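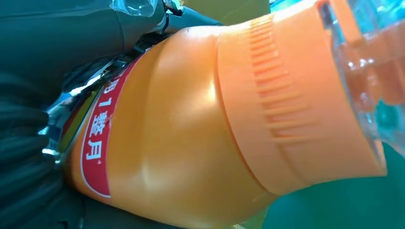
Line Operators (Robot Cells), Clurham site
Hisora Contract Packing
Permanent, full time. Early and late shifts, alternating weekly.

Hisora packs household and personal goods for other companies. The Clurham site has 130 staff and handles bottles, pouches, boxed sets and mixed orders. Until last year every mixed order was picked and placed by hand. Part of that work is now done by robot arms, and we are recruiting line operators to work with them.

You do not need a background in engineering or computing. Most of the people doing this job now came from the hand-packing benches, and the rest from shops, kitchens and warehouses.

What has changed on the line

The arms take items from the supply side and place them for packing. They cope well with rigid items of a regular shape. They are slower with anything shiny, see-through or soft, and with items that have rolled against each other. When an arm cannot get a good grip after three tries, it stops and calls an operator.

A hand packer used to repeat one movement for most of a shift. An operator now looks after two cells, clears stoppages, checks finished orders and keeps the supply side filled. There is less lifting and more walking. There is also more to pay attention to, and some staff have told us they find it more tiring at first. You should know that before you apply.

No packing jobs were cut when the cells came in. Eleven people moved to operator posts and two chose to stay on the hand benches, which are still in use for gift sets and returns.

The work

You will:

Start up and shut down your cells using the printed checklist.

Set out stock so that labels and caps are not jammed together, and take away loose wrapping before it reaches the gripper.

Respond to stoppages, move the item by hand once the cell is safe to enter, and restart.

Check the arm covers and fingers at the start of each shift and report any wear.

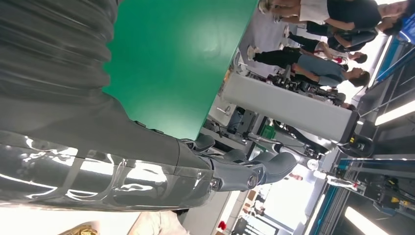

Record each stoppage on the tablet, with the product and the cause. These notes are read every morning and used to decide which products go back to hand packing.

Hand over in person to the next shift. Ten minutes are paid for this.

What we are looking for

Steady attention over a full shift, and the willingness to stop a cell when something looks wrong. Operators are never marked down for stopping a cell.

Clear spoken English and enough written English to fill in the stoppage notes.

Able to stand and walk for most of the shift, with breaks. Lifting is up to 12 kg. If this is a difficulty, ask us, as some tasks can be shared out differently.

Pay and training

Operators are paid at the higher of our two shop-floor grades, plus a late shift allowance. There is a single payment of £249 when you are signed off to work alone, usually after six weeks.

Training is on full pay. The first week is at our Clemville site, where there is a practice cell, and travel is covered. After that you will be paired with an experienced operator at Clurham.

How to apply

Send a CV or a short letter to Eyerusalem Tufa in the Clurham office, or hand it in at reception. Tell us which shift pattern suits you and when you could start. Interviews will be held in January and include a half-hour walk round the line with Estíbaliz Bermúdez, the shift lead. Please wear flat, closed shoes.

Quote reference 854 on your application.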